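Week 3 Handout: Teaching by Hand and by Remote

Course: Robot Skills from Demonstration
Instructor: Baoshan Yuan
Lab sessions: Judite Magalhães
Last revised Aug 31, 2019

Read before the lab: course reader chapter 4, all of it, and the first half of chapter 5. Bring your lab notebook. The first lab report is on this material.

1. Where we left off

Last week we wrote a pick-and-place program the long way. We typed in the poses, set the speeds, and fixed the places where the arm took a strange route between two points. For a rigid block on a known table that is a reasonable way to work. For a piece of cloth it gets slow very quickly. A towel has no single pose. If you pick it up by a corner, the rest of it goes where gravity and friction send it, and the program has to say what to do about that.

The other option is to have a person do the task through the robot and keep a record. This week covers the two ways we do that in this course: moving the arm by hand, and driving it from a distance.

2. Kinesthetic teaching

In kinesthetic teaching a person takes hold of the arm and moves it. The controller cancels out the weight of the links, so the arm feels light, and the joint sensors record where it goes. On many arms you press or squeeze something near the wrist to release the joints. When you let go, the arm holds its position.

What gets recorded: joint angles, joint velocities, gripper opening, and time. Camera images can be recorded too, but your hands and forearms will be in them. A policy trained on those images may come to depend on seeing a hand, and at run time there will be no hand. We come back to this in section 5.

Good points. It takes ten minutes to learn. You feel contact directly, so you notice when the gripper touches the table. Every pose in the record is one the arm can reach, by definition.

Weak points. It is tiring, and tired people make jerky recordings. Two arms are hard for one person to guide at once. The force readings are mixed up with the force of your own hand, so they are not much use for learning how hard to press.

A note on the mixed force readings, as this was asked last term: you can sometimes separate them if there is a second force sensor beyond the point where you are holding the arm. Our lab arms don't have one. Leave the force columns out of your training data for the kinesthetic runs.

3. Teleoperation

In teleoperation the person stands away from the robot and uses some other device to command it. There are three kinds you will read about in the reader.

Leader-follower. The person moves a small arm and the large arm copies it. If both arms have the same joint layout, the mapping is joint to joint and very simple. Our leader arms are the Flerex pair on the back bench.

Hand controllers. The person holds a tracked controller and the gripper follows its motion. The software has to solve for the joint angles. Near the limits of the workspace the solution can jump, and the arm will slow down or stop.

Keyboard or 3D mouse. Slow and precise. Fine for one or two adjustments, poor for a whole folding task.

Good points. The camera images are clean of human hands. One person can run two arms with two leaders. The commands are recorded as commands, so the record already has the form the policy needs to produce.

Weak points. You lose most of the sense of touch. There is a delay. Depth is hard to judge when you are watching a screen, and new operators tend to stop above the cloth and come down in small steps, or else push into the table.

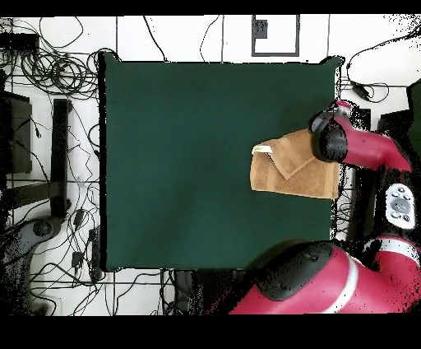 Delay deserves its own paragraph. Ours is 60 milliseconds from leader to follower when the network is quiet. Most people stop noticing it after a few runs. At 400 milliseconds almost everyone changes how they work: they move, wait, look, and move again. The recordings then contain a lot of pauses, and a policy trained on them will pause as well. Check the delay readout before every session and write it in your notebook.

4. The towel task

The lab task for this week and next is folding one small towel on a flat cloth. We use it because it is cheap, hard to break, and shows most of the trouble that comes with soft objects.

Some terms, so that everyone's notes match:

Grasp point: where the fingers close on the fabric.
Free edge: any edge not held by a gripper and not under another layer.
Fold line: the crease you intend to make. The crease you get may be somewhere else.
Regrasp: letting go and taking hold again during one demonstration.
Reset: putting the towel back to a starting state between demonstrations.

Grasping is where most first attempts go wrong. Terry cloth is thick and soft, so the fingers can close on the loops and pull up only the top surface. Approach from the side of the edge when you can, with one finger under the fabric and one over it. If you come straight down, press lightly first and then close. On a folded towel, decide before you start whether you want one layer or both. Picking up one layer when you wanted two is a failed grasp even if the towel comes up nicely.

Once you have hold of it, lift only as high as you need. A high lift makes the towel swing, and you then have to wait for it to settle. A low arc that drags the free edge a little is easier to repeat. Lay the fabric down in the direction of the fold — far end last — and open the fingers before you raise the gripper.

If a corner turns over during the fold, you have a choice. You can correct it and keep recording, or stop and mark the run as failed. For this lab, correct it if you can do it in one regrasp. Corrections are useful data. A policy that has only seen perfect folds has no idea what to do with a turned corner, and it will meet one sooner or later.

5. What makes a demonstration useful

The learner sees only what you record. It doesn't know what you meant. A few consequences:

Keep to one strategy. If half your runs fold left over right and half fold right over left, a simple policy may average the two and go up the middle, where there is nothing to grasp. If you want both strategies in the data, label them.

Vary the start. Shift the towel, turn it, start it with a small wrinkle. Don't vary it so much that every run is a new problem. Judite will show the range she wants on the lab board.

Don't use information the policy won't have. If the camera can't see the far edge of the towel but you can, because you are standing next to it, your motions will look unexplained to the learner. Operate from the camera view whenever you can. In kinesthetic runs this isn't possible, so we train those policies on joint and gripper data only, and replay the motion without a person at the arm if we need images. Replay works poorly on cloth, for the reasons given in section 1.

Keep the speed even. Hesitation at the grasp is normal. Hesitation in free space is usually the operator thinking, and it should be trimmed or the run repeated.

Label failures and keep them. Do not delete a run on your own. Mark it F in the log and put a short reason next to it.

6. How many demonstrations

This depends on the task, the model, and the amount of variation, so treat any single number with care. The shared towel set from April has 591 runs that passed review. The target is 2000. The baseline policy you will train in week 5 uses 400 of them, all with the same fold strategy. You will add your own runs to that and see whether the result gets better or worse. Both happen.

7. Lab procedure

Work in pairs. One person operates, the other keeps the log and stays by the stop button. Switch after each block of runs.

Before starting:
Check that the stop button works.
Look over the cables near the arms and make sure none can be caught when the arm moves.
Home the arms from the Skikano console.
Check the delay readout.
Open and close the gripper once from the leader.

For each run:
Set the towel to its start state and step back.
Logger calls start, operator begins.
Operator calls done when the gripper is open and clear of the fabric.
Logger writes the run number, P or F, number of regrasps, and any comment.

In kinesthetic mode keep your fingers away from the joints and hold the arm by the links. The logger must not reach in to straighten the towel while the arm is released. In teleoperation mode no one is inside the marked area while the leader is engaged, including during resets. Disengage first, every time.

Save to the Rolenel drive, in the folder for your pair. File names are pair number, mode (K or T), and run number. Runs saved to the desktop get wiped overnight.

8. For the lab report

Two pages, plus your log. Cover the following:

Compare your kinesthetic and teleoperated runs on time per run and number of regrasps.
Pick one failed run and explain at which moment it failed. This is often earlier than the moment you noticed.
Plot the gripper height over time for your best and worst run on the same axes.
Say which mode you would use for a task with two arms, and why.
Describe one thing you did as an operator that the camera data would not explain.

Plots need labeled axes and units. Last year several reports had neither and lost points for it.

9. Reading for next week

Chapter 5, second half, on compounding error. Also the short note by Kang on the course page, which covers what happens when a policy drifts into states the operator never visited. Skip the proof on a first read and look at the worked case with the sliding block. We will go through the proof in class, then start on collecting corrections while the policy is running.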